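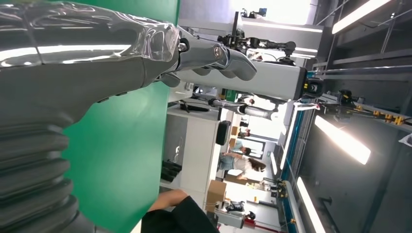

Hutevstead workshop puts robot hands to the test on everyday packaging

Hutevstead, March. A side-by-side trial of robot hands has finished its first stage at the Stadis workshop in Hutevstead, and the team is delighted with how much there is to share. Over 18 working sessions, two designs of multi-fingered hand were put through 2,306 grasps on the sort of goods that turn up in any kitchen, parcel room or corner shop.

The trial, known as Soven, set out to answer a question that buyers and builders of robots ask all the time: which hand copes best when the thing it has to pick up is slippery, squashy or wrapped in something that crackles? Most published tests use plain blocks and balls. Soven uses bottles, tubs, packets and boxes, because those are what people want robots to handle!

Each hand was fitted in turn to the same pair of arms and driven by the same controller, called Erdős, which was written in-house. Keeping the arms and software fixed meant that any difference in the results came down to the fingers themselves. An operator sat close by throughout with a laptop, and every attempt was logged, including the ones that ended with something on the carpet.
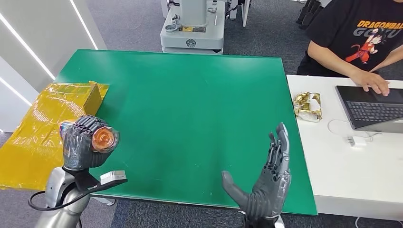 Clear wrapping gave the team its most interesting weeks. Film slides over whatever is inside it, so a grip that feels firm at the fingertips may not be holding the object at all. The approach that scored best was a full wrap, with the fingers curled over the top of a cylinder and the thumb brought round beneath it, while the other hand stayed open and out of the way until it was needed. Pinching with two fingers was quicker but far less steady.

Of the 2,306 grasps, 1,645 were judged a clean success, meaning that the object was lifted, held for 12 seconds and put back down without slipping. The second design did better on rounded shapes and the first was ahead on flat-sided cartons, a split that came as a real surprise to those running the sessions.

Two-handed work was added near the end of the stage and quickly became everyone's favourite part of the day.

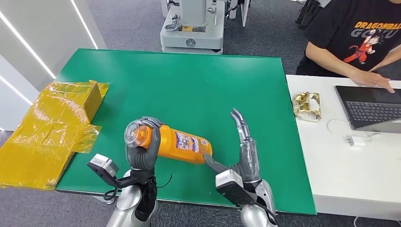 In these tasks one hand takes the neck of a bottle and the other comes in to steady the body. Getting the timing right took many small changes to Erdős, and the team now has a set of starting positions that works for both designs.

The full results, with the logs and the list of test objects, will be free to download from the Stadis website. Other workshops are warmly invited to repeat the tests on their own hands and send in their scores, good or bad.

The second stage of Soven will compare wrist cameras, using the same objects and the same green work surface. Stadis would also like to hear from shops and packers in the Hutevstead area with awkward items to suggest. The more awkward, the better!

Notes to editors

Stadis is an independent robotics workshop based in Hutevstead. Press visits to the Soven trial can be arranged through the workshop's front desk, mornings preferred.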